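Delen Umelville, bench staff meeting re: automation of the power strip line
Minutes, 2025-11-23. Taken by Saoirse (fast, sorry, corrections to me)
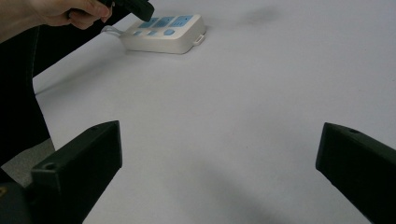

Thư wanted it written down first that the bench crew heard about the September change from the shift board, before any manager had spoken to them, and that she does not want the next one to go the same way. Agreed. Written down.

Present: Inès Arnaud (chair), Thư Quách, Naveed Hayat, Hugo Segura, Saoirse Ní Mhurchú. Kim line people joined for item 3 only.

1. Where we are
Ukimis cell runs pick and place on strips, plus boxing. Benches still do rework, cord checks, anything returned. Target for cell is 200 strips a shift, best so far 196, normal shift is lower. Naveed: the best shift had him standing next to it clearing jams most of the morning, so don't plan on it. Inès will stop quoting it upstairs.

2. Jobs
Asked straight out by Hugo: is anyone going. Inès says no cuts through spring, has that in an email, will forward it. After spring she can't say. Hugo not happy with "can't say". Wants a date for when she can. Inès to ask.
Two bench posts turn into cell minder posts. Same grade for now. Thư thinks minding is harder on the head than bench work, you watch and watch and then have to move quick. Should be paid as such. Some back and forth. Not settled, goes to pay review.

3. Rotation
Present pattern is full shift at the cell. Too long, everbody said so. Trial: half shift cell, half shift bench, swap at lunch. Kim people already do this and like it, though handover is messy if the jam log isn't filled in. So fill in the jam log.
Hugo asked to stay on bench full time on account of his ears. OK.

4. Training
80 minutes on the cell so far per person. Naveed says you learn restart and nothing else. Wants a proper day, incl. how to teach it a new cord position, otherwise we wait on the Ukimis phone line every time a cord comes in coiled the other way. Inès has budget for four people. Names to her.
Thư: older hands should go too, not just whoever is youngest. Agreed.

5. Bench targets
Still set at 100 per person from when benches got the easy ones. Now they only get the awkward ones, number makes no sense. Inès will pull it off the board till theres a new one. Naveed and Thư to suggest something based on rework time.

6. AOB
- Cell beeper is too loud, can be heard in the break room. Hugo to find the setting.
- Stools. Still waiting on stools.
- Can people see what the cell logs about them? Saoirse asked. Inès thinks it only logs stops and who badged in. Will check and put the answer on the board, in plain words.

Actions
Inès: forward email, ask re date, bench target down, logging answer
Naveed + Thư: new bench measure
Hugo: beeper
Saoirse: rotation sheet, start with early shift
All: names for training day to Inès

Next meeting after rotation trial has run two weeks, same room.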